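The Thread Budget

The brochure for the Wavness has one price in it, in a typeface you have to go looking for. Rirnach, the teaching hospital that lets me sit in on its planning meetings in exchange for silence and my own coffee, found it in March and spent the next 7 weeks finding the others.

Instruments wear out. Software gets renewed. The door to the skills lab turned out to be 4 inches too narrow, so the door went on the spreadsheet too, under "accessories."
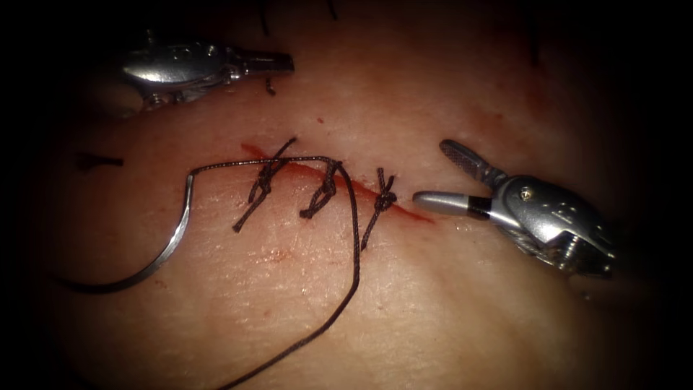
Three knots tied and a stretch still to close on a suture training pad.

Then there are the pads. Rirnach put itself down for 190 in the first year, at one pad per trainee session, and the finance office asked whether they could be used on both sides. The trainees asked for more thread. Anyone who has watched two sets of metal jaws negotiate over a loose strand would sign that request without reading it.
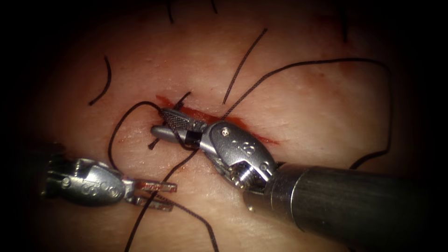 The rival bid came from Gukelano, whose machine, the Stan, is cheaper by a sum that vanishes once you add the service contract. The contract runs to 46 pages. Page 31 covers what happens if a wrist joint fails during a lesson – a loaner arrives, and you pay for its ride both ways.

Rirnach will decide in December. The door has already been widened.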